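A morning at the Mindero workshop

I had been promising myself a trip to Mindero since October, when Wilfredo Dumlao first posted his parts list and I read it twice over breakfast. It's a shared workshop on the ground floor of a family house, with a tiled wall, a wide opening to the yard and more half-built machines than I could take in before my first coffee. I loved it straight away.

The big project there is called Vusora, a home-built robot arm that Wilfredo and his neighbours have been putting together in evenings and spare weekends. The joints are printed, the motors came out of a batch of used ones, and the whole thing runs from a control board they named Widik (after a cousin's dog, I was told, and I didn't press for more). The bill so far stands at 719 for the motors and board, with another 473 for bearings, screws, cable and all the filament that went on parts that didn't fit. Wilfredo keeps every one of those failed parts in a crate and will happily hand them to you one by one. I learned more from that crate than from any manual!

He showed me how the wrist goes on, which took him two tries because the cable likes to get pinched behind the last joint. There's a tiny camera on the wrist, looking out along the gripper, and everything it sees comes up on an old laptop on the bench. I spent far too long watching that screen. You get the gripper huge and black in front of you and then the whole bright morning beyond it. 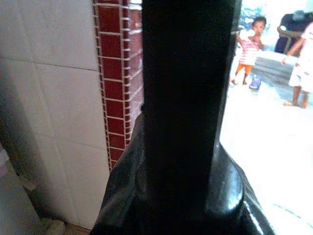
Vusora's wrist camera, looking past the gripper to a small child and another person in the bright light outside.

The glare is the thing they're working on at the moment. The camera copes well enough with the white tiles, but the ground outside washes out almost completely, and Wilfredo wants to fix the exposure by hand before he tries any sort of tracking. We changed one number, looked, changed it back, argued a bit, and changed it again — a very happy hour, as far as I'm concerned.

After that came the log book. Every move the arm makes from a saved program gets counted, and the total had reached 1340 when I copied it down. Most of those are the same short reach and close, done over and over to find out where the play is. It's in the elbow, for anyone building something similar. A thicker washer helped, and a second bearing is on order.

Lunch was rice and fried fish, eaten standing up, with a long talk about Aasen, the smaller arm they want to build next with two fingers and a much lighter base. I've offered to print the shoulder parts at home and bring them along on my next visit.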